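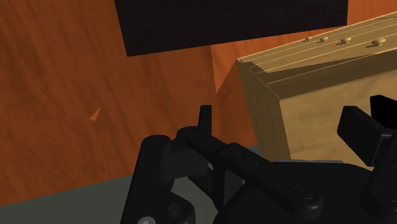
plillus-openday-sim

README / data card for the simulated episodes recorded at the Plillus open day, 6 Aug 2024. Wrote most of this on the train back. Will clean up later, probably.

What it is

Simulated wrist-camera episodes from the demo stand. Visitors drove the virtual arm with a hand controller, we logged everything. Same scene the whole day, furniture moved between sessions. 631 episodes kept out of 900 started. The rest are aborted runs, mostly people handing the controller to their kid halfway through, plus one stretch where the logger was writing to a full disk and did not complain.

All images are rendered. No real photos in here, no visitors' faces, no audio. If you need real arm footage that is a different release and I don't have a date for it.

Who

Recorded by the demo team at Basgate, stand hosted by Cudatel. Physics scene put together by Lizeth Ríos. Questions about collisions, joint limits, why the gripper sometimes sinks into things -- ask her first, she knows the scene file better than I do.

The demo

Task on the card we gave people: bring the gripper up to the furniture, touch the target, back off. No grasping was scored. We wanted grasping, but at the January rehearsal the contact settings made light objects shoot off sideways and the queue behind the stand was going to be long. So approach-and-touch it was.

Each visitor got one practice run and then 2 logged runs. Practice runs are not included. Some visitors came back later and queued again, we did not track that, so do not assume one person per pair of episodes.

View on the big screen was an outside camera. View in the dataset is the wrist camera only. This matters! Visitors were steering from a picture you don't have, so the wrist view can look badly aimed for long stretches. Filter on it if that hurts you, there is a flag (see below).

Contents

episodes/ -- one folder per run, frames plus a state log
meta/index.csv -- one line per run
meta/layouts.json -- furniture positions per session
scripts/replay.py -- plays an episode back in the sim, needs the scene file
scripts/check.py -- run this after download

Fields in index.csv

episode_id: string, unique
layout: which furniture arrangement, matches layouts.json
touch: yes / no / unclear. Set by the contact log, then looked over by hand
aimed: yes / no. Whether the target was in the wrist view at the end of the run
operator: visitor or staff
notes: free text, mostly empty, mostly mine, spelling not guaranteed

The "unclear" touches are where contact log says yes for a single step and then nothing. I left them in. Drop them if you want clean labels.

Staff runs

23 of the kept episodes are by staff. We did them during the quiet bit over lunch so the screen wasn't standing still. They are much smoother than the visitor ones and will skew anything you train on speed. Tagged in the operator column.

Rendering notes

Wood textures on the furniture, some of them very orange. That is the material file, not your monitor. Floor is plain grey on purpose. Gripper is black, and it takes up a good part of the wrist view -- leave it in or mask it, we shipped no masks.

Shadows are patchy. Small parts cast them, some large pieces don't. Lizeth turned something off to keep the frame rate up for the big screen and we forgot to turn it back on for the export. Re-rendering from the state logs should work, havent tried it on the full set.

Known problems

- Clock in the state log jumps after the lunch break. Use the step number instead, not the time.
- Two layouts share a name in the first export. Fixed in this one, but if you have an old copy, throw it out.
- replay.py expects the Öztürkmen controller profile to be installed even when you are only playing back. Comment out the import, it runs fine.
- In some runs the camera ends up very close to a surface and you get wood grain and not much else. Those are real runs, not broken frames.
- Empty notes come out as a blank in some readers and as "nan" in others. Sorry.

How it went on the day

Good turnout, more than the stand was set up for. People liked the touch sound. Most common mistake was coming in too low and then pushing forward harder when the arm stopped. Second most common was rotating the wrist to "look around", which does nothing to the big screen view and confused everybody. Next time we put the wrist view up in a corner of the screen. Also want a taller table for the controller, and a sign saying how long the wait is, I must have answered that all afternoon.

Use

Fine for: approach behavior, operator noise, wrist-view augmentation, testing loaders.
Not fine for: grasping, anything about real-world lighting, anything about skill levels of the public. Visitors were not told to go fast or slow and we asked no questions about them.

Research and teaching use ok. For anything else write to the team first.

To do

- re-render with shadows on
- outside camera export, if the logs allow
- proper license text
- fix the import in replay.py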